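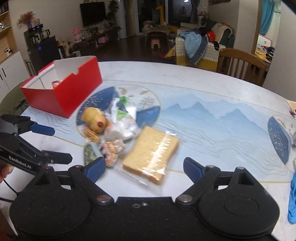 Aurora Louro
10 August 2017

Okay, I've read the whole transcript of the Huleck crossing press conference, all of it, including the part where they argued over whose microphone was whose. A lot of you asked me what it means, so I'm going to go slowly and it's going to be a long one. Get comfortable.

First, for anybody new here (hello, and welcome!): Huleck and Esteves are the two towns that sit on either side of the ceasefire line, with the river between them. My mother's people are from Esteves. My father's cousins ended up on the Huleck side. So I'm not neutral about whether folks get to visit each other, and I won't pretend to be.

The announcement itself is short. The bridge opens to people on foot, residents of both towns only, daylight hours, with a permit you apply for ahead of time. Cars no. Goods no, apart from what you can carry. They kept saying "pilot period" and they wouldn't say how long a pilot period is.

A reporter from the Huleck side asked that very question, politely, and the deputy minister gave a lovely speech about patience. She asked again. He gave it again, a bit shorter. I wanted to hug her.

Now the number everybody is passing around, the 460. I've seen it described as 460 crossings a day, and I saw one account with a very big following say 460 families. It's permits. 460 permits in the first round, for both towns combined, and one permit covers one adult. Kids go on a parent's.

They did not say how the 460 gets split between the two towns. My guess is half and half, because anything else would've started a fight, but it's a guess and I'd rather you didn't repeat it as something I know.

The thing I was really waiting for was the missing persons list, and I had to read to the second-to-last page to find it. There are 185 names still open from the valley. Both sides now agree on that number, and if you haven't followed this for years you may not realize how big a deal it is that they agree on a number at all.

For a long time each government had its own list. Some names were on both, spelled differently. A few were on one and flatly denied on the other. I've sat in living rooms with people whose brother existed on one side of the river and did not exist on the other, officially speaking. So, one list. Good. Late, but good.

What's missing is any word on who gets to search, and where. The joint team that's been meeting in Nomonico since May has asked for access to the quarry road and the old rail yard at Ikness. The quarry road got a "positive consideration." Ikness got no mention, and when someone brought it up the moderator called on the next person.

I'd keep an eye on Ikness. If the rail yard gets opened to the search team by winter, I'll believe this is serious. If we're still hearing about positive consideration when the snow comes, then I think the bridge was mostly for the cameras, and I'll say so right here and you can all bring me soup.

Somebody in my replies wants to know why I sound so cheerful then. Well, I'm cheerful about the bridge! I can be glad about one thing and worried sick about another, I've had 20 years of practice. That's how long it's been since my aunt last walked across it. She was carrying a bag of plums and a coat she'd borrowed, and she's still got the coat.

I called her after I finished reading. She had me go over the permit rules twice and then she wanted to know if her good shoes would hold up on the new planking. She had no opinion whatsoever on the deputy minister.

A few practical things, since I know many of you are helping older relatives with this:

The form comes in both languages and you can fill it out in either one, no matter which town you live in. They were very clear about that and it was one of the nicer moments in the whole transcript.

You need proof of current residence. A birth record showing you were born in Huleck or Esteves is not enough if you live somewhere else now. I know that hurts a lot of people who moved down to Nomonico during the bad years, and I got several messages about it already. There's nothing for you in this round. I looked, I promise, I went back and looked again.

Medical visits seem to be handled separately, through the district clinics. I say "seem" because it was one sentence, and the two spokespeople didn't describe it the same way. Call the clinic before you plan anything around it, please.

And don't pay anybody to get you a permit. It's free. There are already people offering to "help" for a fee outside the bus station, my cousin saw them, and they have no more access to that office than I do.

On the speeches: yes, I heard what the governor said about history, and yes, I thought it was ugly. He had a chance to stand by a bridge and talk about a bridge. He used it to talk about who fired first. The other side's man answered in kind, and for a page or so it was like reading something from when I was in high school.

I've decided not to quote either of them. You can find it easily enough. What I will say is that the questions got better after that, as if the reporters in the room were as tired of it as the rest of us, and most of the useful details came out in that last stretch. Local reporters, too, from little papers. Buy the little papers.

For those asking about monitors -- there will be some on the bridge itself, unarmed, and a phone line for complaints. How many monitors, from where, and who picks up the phone, I don't know. It wasn't asked. If any of you have a contact in the mission's press office I'd be very grateful for an introduction.

One correction to something I posted last week: I said the permits would be stamped on both ends. It's only on the side you leave from. Thank you to the gentleman who wrote me such a kind note about it, and I'm sorry it took me so long to fix.

I'll put up the link to the form when the office posts the final version. The one going around now is a draft and it's missing the page for children.

My aunt has just called back. She wants to know if plums count as goods.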